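Workshop > Bench Tips > Small Parts and Clutter

Projects | Tools | Storage | Bench Tips | Contact

Clearing a Bench the Way a Robot Has To: Tips From the Tello Sorting Trials
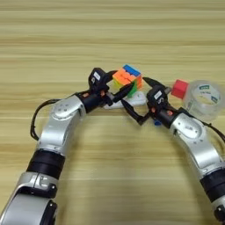
Two arms at the cube, with the tape roll and red block off to the right.

The Tello project at Virkberg spent part of August testing how well a pair of robot arms could pick up small things from a crowded tabletop. The researchers wanted to know if the layout of the items mattered more than the speed of the arms. They ran 601 pickups in all, with the same kind of odds and ends most of us have on a workbench. Their write-up is dry reading, but several of the results carry over to a home shop.

How the trials were set up

Each layout was tried with the items touching and again with the items spread apart. A pickup counted as a miss if the item was dropped, if it was knocked out of reach, or if something next to it got dragged along. Of the 601 pickups, 155 were misses. Most of the misses came from the touching layouts. Slowing the arms down helped a little. Moving the items apart helped a lot more.

Leave a finger's width between parts

A gripper needs room on two sides of an object, and so does your hand. When you lay out hardware for a job, leave a gap you can get a finger into. For small screws use a shallow tray and tip it so they spread out. Parts in a heap take longer to sort and you end up chasing the ones that roll.

Don't set things on top of flat things

Flat items under other items were the worst case in the trials. The arm would take hold of the top piece and shift the one below it. On a bench the same thing happens with sandpaper, rulers, gaskets and lids. Put flat pieces down in their own area, with nothing on them. A strip along the back edge works well.

Keep tape off to the side

Tape gave trouble because a roll is big for the space it needs and tends to sit up against its neighbors. Hang it on a dowel or a nail. If it has to be on the bench, lay it on its side away from the small parts. Fold the end under before you put it down.

Clear from the outside in

The method that did best took the outer items first and worked toward the middle. Every item removed made room for the next one. When I clean up after a job I now start at the corners of the bench, and I get through it with fewer things on the floor. Have your bins ready before you start, at least 2 of them, one for what goes back in the drawers and one for scrap.

Use the second hand

One arm working alone had more misses than a pair on the same layouts. The other arm could steady an object while the first got its grip. Try this with square or slick items. Hold one side still and take the part from the other side.

Limit what's out

Above 16 items on the table, misses climbed quickly. I don't count my tools, but I do keep a tote under the bench for anything the current job doesn't call for.

What the trials didn't cover

All of the work was done on a bare tabletop. A rubber mat or a towel would change things, and the Jilton group plans to repeat the layouts on soft surfaces. Sharp tools were left out too. Store chisels and blades in a rack with the edges covered, whatever else you do with the bench.

Next in Bench Tips: labeling drawers at the Plistbridge tool library.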